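In defense of the boring blue bin

I have lost this argument at three workplaces now, so I'm taking it to the internet. Open steel shelves and plain blue bins beat closed cabinets, every single time, and I will not be talked out of it.

When I started at Dirnora we had cabinets. Beautiful ones, with soft-close doors! Behind them lived 66 kinds of mess. You'd open four doors to find the tape, and then you'd find three half-used rolls and a mug. With a rack you just look — there's the bin, go get it.
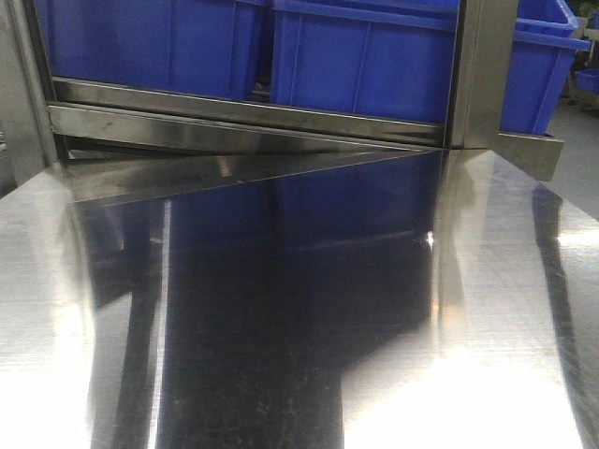 My other strong opinion is that a work table should be bare when you walk away from it. I don't care how busy the afternoon was. A clear steel top takes me 6 minutes to get to, and the next person can start right in without moving my junk first. (I was terrible at this for years, ask anyone at Bollcombe.)

People tell me the bins look like a warehouse. Well, sure, and I like warehouses. They also say everybody dumps stuff in a bin and forgets it, and okay, that one stings a little. We once paid $279 for a set of fancy dividers from Zemach and by October they were at the bottom of a bin themselves.
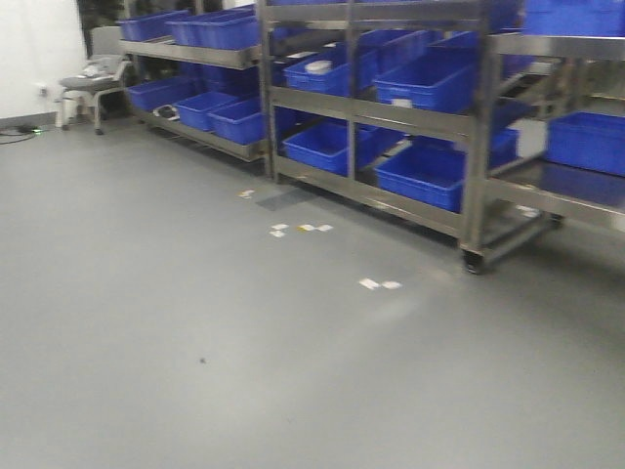
Blue bins on steel racks, and some paper scraps on the floor.

The floor is where my side of the argument gets shaky, I admit. Shelves do nothing for paper scraps. You still need a broom and somebody willing to pick it up at five o'clock, and no storage system I've ever bought came with that person. But I'd much rather sweep for a bit than spend my morning opening doors, so keep your cabinets and send me the bins you don't want.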